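Sat 9 July

Up too early, lab by seven, no breakfast. Last full day with the Drondow kit before the loan runs out and I owe Corinne a page on whether we buy. She wants a yes or no. I have a maybe and a headache.

So. What we get for the money: arm, hand, the software (Wenent, they call the whole package "Wenent bench service" in the quote) and a support person on the phone. Santino is ours. Nice guy, talks fast, said 4 times that powder handling is "fully covered". We'll see. Quote is 1,470 a month, training on top. Harpreet thinks that's cheap. Harpreet isn't the one writing the page.

Wenjie set up the bench while I fought with the login. Black cloth again, clips on the edges, she is right that the clear stuff shows up better on it. Still hard to see the acrylic though, I keep putting my elbow near it. Task for today is the boring one, powder into the little flask through a funnel. First year student job. Funnel in the neck, scoop over, tip, funnel away. I've done it so often I don't even look, which is propably why it's so hard to explain to a machine.

Yichen wanted to start with the tubes. Said no. Tubes can wait, nobody is paying us to move tubes.

Things I wrote on my hand and should put somewhere better:
- speed slider resets to default every time you save. Annoying!!
- manual says "see section 13", there is no section 13
- hand is better with the funnel than I expected, worse with anything flat on the table
- the stop button is fine. Good button. 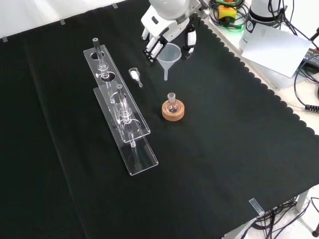
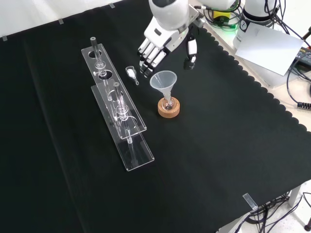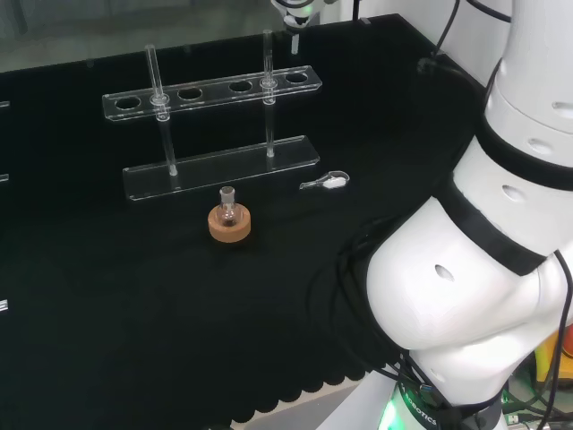 Powder job on the black cloth, flask in its cork ring.

Ran it all morning. Stopped for sandwiches, ran it again. Good ones and bad ones. The good ones are really good, slow but steady, steadier than me after coffee. The bad ones are all the same kind of bad, it comes in a bit crooked and then carries on as if all is well. Wenjie says that's a setting. Santino on the phone says it's a setting. Fine but which setting, and why do I have to find it.

Spilled once. My fault, I bumped the table. Wrote it down anyway so Yichen can't say I hid it.

The training bit. Supposed to take 2 hours to teach it a new job. Took me most of Thursday, but I was also answering mail and I skipped the videos. Wenjie did the videos and she was done before lunch. So maybe put that in the page? Watch the videos. Corinne will like that, sounds like I learned something.

Compared with Rotlow, the one we had in December: hand is much nicer, software is about the same amount of annoying, phone support way better. Rotlow never called back. The Rotlow arm was quieter I think. Or the old room was louder.

What I still don't know
- who pays if the hand breaks (Santino "will check")
- whether we can pause the monthly thing over the holidays
- can it do the scoop without somebody laying the scoop out just so. This is the big one for me

Hao came by at four wanting the bench for Monday. Told him yes before asking anyone, now have to tell Wenjie. Ugh.

Leaning yes, short contract, not the long one. Will write it up tomorow with a clear head and actual food. Need to send the loan form back too, it's under the keyboard. And call mom.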